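Millell issues revised practice note for shared-room towel handling cells

Robotics – Standards and practice

Millell has released the second revision of its practice note for two-arm robot cells that handle household textiles. The note covers benchtop cells operated in rooms where other people are working, and it takes effect in July for all sites that report under the company's scheme. It replaces a shorter text that dealt mainly with electrical checks and said little about the cloth itself.

The revision sets out how a work surface is to be prepared, how fingertip pads are to be inspected, when an arm may be approached, and what must be written down after a stop. It applies to folding, sorting and stacking tasks. Laundry machines, conveyors and mobile bases are outside its scope.

Scope and layout

A cell is defined in the note as one table, the arms that can reach it, and the floor area from which a standing person can touch either. Where several cells share a room, each is assessed separately. The operator of one cell has no authority to restart another, even if both run the same software.

Textiles on the table must be limited to those named in the current task sheet. Mixed materials are permitted, for example terry and microfiber together, provided that each has its own entry with a grip width and a closing force. Loops, tags and loose threads near the grip area are to be recorded in the same entry, as they can catch between the pads.
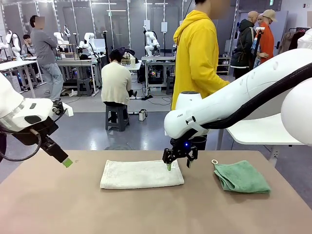 Persons near the cell

People may stand or sit behind a working table under the revised text, but they must remain outside the marked reach of both arms. The reach is to be measured with the gripper fitted and fully extended. Measurements taken at the wrist flange, which the earlier text allowed, are no longer accepted.

Anyone entering the reach zone must first obtain a spoken confirmation from the operator that the arms are held. Software pause is sufficient for placing or removing a cloth. For any contact with the gripper, including wiping the pads, drive power must be off. Visitors are to be briefed before they pass the first cell in the room.

Leonie Camenzind, who edited the revision for Millell, said the distinction between pause and power-off had caused most of the queries received on the first text. "Sites were applying one rule to both cases, and in practice it drifted toward the weaker one," she said. "The two cases now have separate clauses and separate log codes."

Fingertip pads and grip checks

Pads are to be inspected at the start of each shift and again after 2000 grip cycles, whichever comes first. The inspection covers surface wear, seating on the finger link, and lint trapped at the pad edge. A pad that can be moved by hand is to be replaced before the cell is restarted. Pads are changed in pairs.

For terry cloth, the note recommends gripping at a corner or along the woven hem. It advises against lifting by the pile alone, where the loops can pull. A grip check consists of a lift, a hold of 5 seconds and a controlled lowering. The check is repeated for each cloth type on the task sheet, and any slip is logged with the pad position and the closing force in use.

Wrist cameras, where fitted, should have an unobstructed view of both pads during the hold. Cables are to be secured clear of the finger linkage through the full range of opening – a point the earlier text left to the equipment supplier.

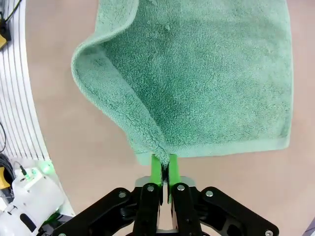
Records and transition

Each stop must be entered in the cell log within 20 minutes, with the time, the task, the cloth type and the name of the operator. Stops cleared without entering the reach zone may be entered in short form. Two stops of the same kind in one shift require a review of the task sheet before work continues.

Logs may be kept on paper or in Lirkano, the record system already used by most reporting sites. An updated Lirkano template with the new codes is to be supplied with the note. Entries made under the old codes do not need to be converted.

Clivbridge and Prasertsri, which both commented on the draft, asked for a longer changeover on reach measurement. The final text allows existing floor markings to remain until a cell is next moved or refitted, on condition that the new measurement is posted at the table in the meantime. Comments on the wording of the pad inspection clause remain open through the end of July.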